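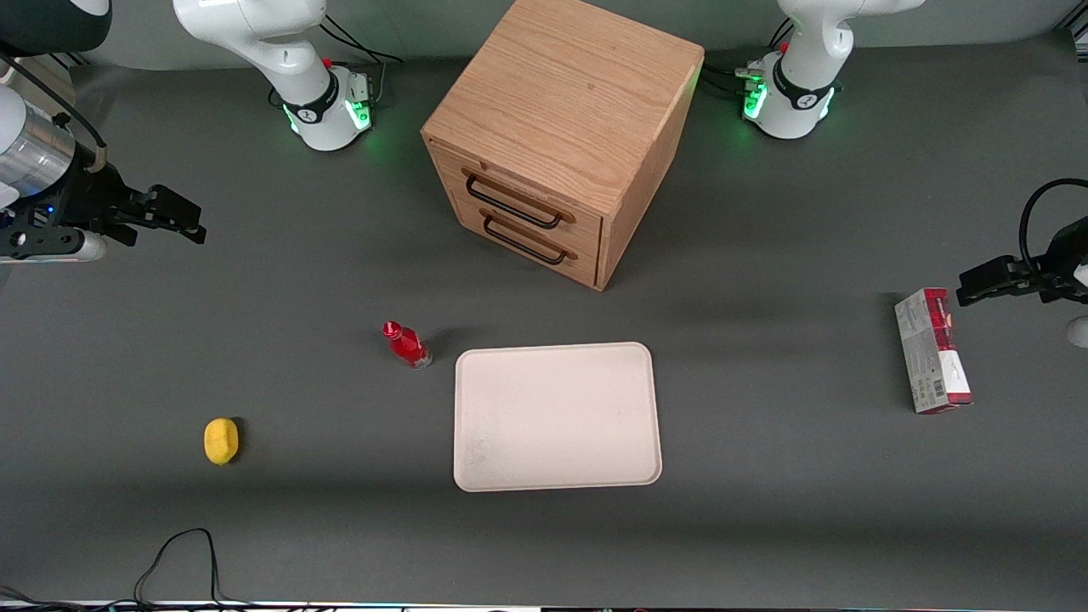 关于我们

Oltley 是一家做机器人示教的小公司。说白了,就是人手把手教机械臂干活,或者坐在旁边遥控着教,把每一遍动作都录下来,整理好,交给客户去训练他们自己的模型。不造机械臂,不卖整机,只做“教”这一段。

这一页拖了很久没更新,老同事催了几次,先写个大概,后面再补。

怎么开始的

最早是 Chia-hao Chiu 和 Thilini Gazi 两个人,在 Bollunton 租了一间旧厂房的二楼。当时接的第一个活很小,教一台机械臂开抽屉。以为三天搞定,结果做了三个星期。抽屉拉手太细,夹爪稍微歪一点就打滑,拉到一半又卡住。后来才明白,问题大半在示教的人身上:手太快,中间没有停顿,机器学到的全是抖。

那个项目交完,客户又介绍了一家,再介绍一家。就这么做下来了。2021年4月正式注册,名字用的是 Thilini 小时候住过的那条街。

我们做什么

手动示教。人直接扶着手臂走一遍,关节放松,到位,夹,松,回来。适合动作短、要求准的活,比如插接、按压、对孔。

遥控示教。操作员手里一对主手,桌上一对从臂,左手管左臂,右手管右臂。双臂协作基本都走这条路。一只手扶柜子,一只手拉抽屉,这种事扶着教根本扶不过来。

数据整理。录完不算完。每一遍要看回放,掐头去尾,标成功还是失败,写一句话说明任务。失败的也留,单独放,很多客户反而更想要失败的。

上门培训。教你们自己的人怎么教。一般两天,第一天练手,第二天直接上你们的任务。

工位

我们的标准工位很简单:深灰色桌面,两条白色机械臂装在桌子同一侧,夹爪从左右两边伸进来,中间留给物件。桌面选深灰是试出来的,浅色的反光重,黑的又看不清夹爪手指。

常用的物件也都普通。一个浅色橡木小柜,两层抽屉,黑色金属拉手;一个米白色的浅托盘;柠檬,小红瓶子,立着放的零食盒。典型的任务:把柠檬放进托盘,拉开上层抽屉,把瓶子放进去,关上。听着没什么,做起来每样都有脾气。柠檬会滚。瓶子横着和竖着是两种夹法。纸盒又高又窄,碰一下就倒,夹重了又瘪。

每录一遍之前,物件位置都要重新摆,不能老放一个地方。Moushumi Munasinghe 专门写了个摆放表,贴在工位旁边,照着换。新来的人最容易偷懒的就是这步,所以写在这里再说一遍:换位置,换朝向,柜子也要挪。

托盘有点脏印子没关系,不用每次擦。真实环境里的东西也不是干干净净的。

底座灯是绿的才可以开始。不是绿的就叫人,不要自己去拔线。

一些数字

到目前为止单个项目录得最多的一次是3,176遍有效示教,合同要求3,000,多出来的是操作员自己觉得前面有一批手法不够好,补录的。没有另外收钱。

单个任务起步是50遍。少于这个我们也接,但会先跟你讲清楚,大概率不够用。

最近的项目

Ustetti,做家居收纳的,要双臂开关抽屉和取放小件。已经交付第一批,第二批7月开始录。

Munshi,一家做分拣的公司,任务是把形状不一样的东西放进同一种托盘。软的、圆的、会滚的,最难的都给我们了。还在做。

其他几家签了保密,不方便写。

团队

Chia-hao Chiu,负责工位和硬件。装臂、走线、标定都是他。桌上有一截线老是收不好,他知道,在想办法。

Thilini Gazi,负责操作员培训,自己也录。公司里手最稳的人,没有之一。她带新人有个规矩,头一周不许碰任务,只许空夹,来回夹,夹到不看主手也知道手指开了多大。

Moushumi Munasinghe,数据。任务说明怎么写、失败怎么分类,都听她的。分类表已经改到第三版,别再用旧的了。

Farzana Kanagaratnam,项目和客户。报价、排期、签合同找她。回邮件很快,电话不一定接的到。

Evaristo Palacios,软件。录制程序、同步、回放工具。最近在改回放界面,旧版本偶尔会卡,重启一下就行。

另外还有几位兼职操作员,有学钢琴的,有以前做牙科技工的,有修表的。招人不太看学历,主要看手,还有坐不坐得住。

几条做法

慢一点。示教的时候快没有用,动作清楚才有用。

犹豫了就作废。夹偏了又夹回来,可以,标成“修正”。手停在半空想下一步的,删掉重录。

两只手都要有事做。另一只手没任务的时候停在旁边,不要乱晃,模型会学。

一个人连续录不超过五十分钟,到点换人。累了手会变形,自己感觉不出来,看回放一眼就看得出。

任务说明用大白话写。“把柠檬放进托盘”,够了,不要写成论文。

常被问到的

能不能带自己的物件来?能,最好每样带两个,难免摔坏。

能不能用我们自己的机械臂?可以谈。要先看接口,Evaristo 会发一张单子给你填。

录好的数据归谁?归客户。我们只留一份备分,项目结束后按合同删。

可以来看吗?可以,提前跟 Farzana 约。录制的时候请站在黄线外面,不要靠在桌子上,桌子一动那一遍就白录了。

你们也训练模型吗?小的会训一个,用来检查数据好不好用,不对外交付。这一点合同里写得很清楚,还是经常有人问。

招人

操作员长期招,全职兼职都行,不需要懂机器人。来了先试录半天,有报酬。试录的内容就是上面说的那几样:开抽屉,放瓶子,夹柠檬。左撇子也欢迎,目前左撇子太少了。

软件方向暂时只招一位,要熟悉多路数据同步,跟 Evaristo 一起做。

联系

地址在 Bollunton,旧厂房二楼,从侧门上楼,正门那边是别家公司。项目和参观找 Farzana,应聘找 Thilini,邮件标题写清楚是哪一种,不然容易漏看。

英文版页面还在翻,先看中文的。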